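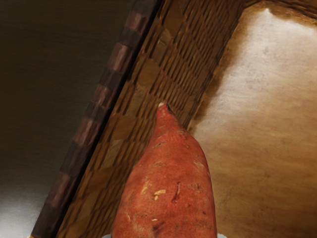 Ticket 148 - fiches doublage, site Castillo
Statut : en cours

Bonjour, c'est encore moi ! Depuis la mise à jour, la fiche de Catherine MacKinnon affiche les rôles de Rosário Henriques (la voix de la sorcière dans Poltness, quand même, ça se remarque). J'ai vidé le cache, changé de navigateur, réimporté ses 8 épisodes - rien à faire.

15 mars 2023 : Ramil Galang a trouvé deux comédiennes avec le même identifiant. Corrigé chez moi, super ! Par contre la date de naissance reste vide et la page renvoie toujours un code 200, donc aucune alerte. Je relance l'index ce soir et je vous redis.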